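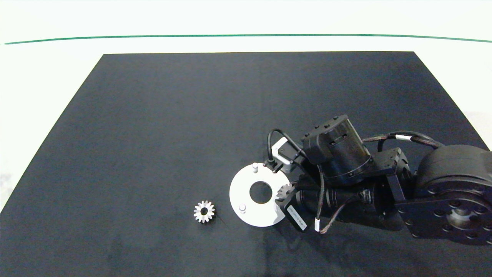
1/ The Esgate seniority award is out. A thread, for those of you with better things to do on a long weekend than read 73 pages about what "continuous" means.

2/ Background: Kvam bought the warehouse from Virnix and kept all 22 hourly staff. Same building, same lockers, same broken vending machine. New logo on the pay stub, and a seniority date for everyone of the day the sale closed.

3/ So a forklift operator who'd been there since the loading dock was gravel became, on paper, exactly as senior as the fellow who started the week before. Ties to be broken by alphabetical order. I wish I were making up that clause.

4/ The union grieved. Kvam said the old collective agreement ended with the old employer, and that anyone who signed the "welcome letter" had agreed to a fresh start. The welcome letter came with a travel mug.

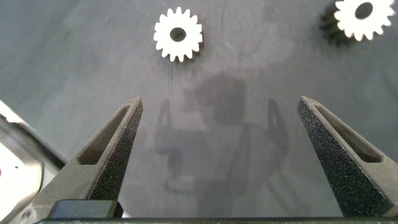
Gripper fingers, open.

5/ The arbitrator wasn't keen on the letter. You can't bargain one by one with people who already have a bargaining agent, even if you're cheerful about it. She spends two paragraphs on this and I enjoyed both.

6/ On successorship: the business was sold as a going concern, the work didn't change, and the agreement came along with the racking. Seniority under article 14 runs from original date of hire. Anyone who has read a labour textbook may now pretend to be surprised.

7/ The interesting bit is the agency crew. A handful of people first worked the floor through Fonenico, a temp outfit, before Virnix put them on its own payroll. Does that time count?

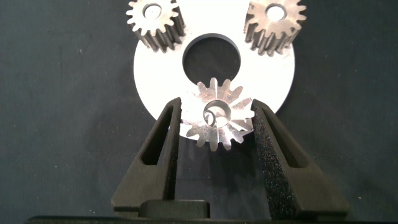 8/ No, says the award, at least for shift bids. "Hire" means hire by the employer. She does leave the door open on vacation entitlement, where the wording is "service" and the drafting is, in her phrase, "unhelpful". Expect a second grievance by December.

9/ Remedy: a corrected list posted in the lunchroom, the spring shift bid rerun, and compensation for 300 hours of lost weekend premium. The parties are to sort out who gets which cheque. Good luck to the parties.

10/ Kvam says it's "reviewing its options". Judicial review of a labour award is certainly an option. So is buying a lottery ticket.

11/ The travel mugs are not addressed in the award. I assume they've vested.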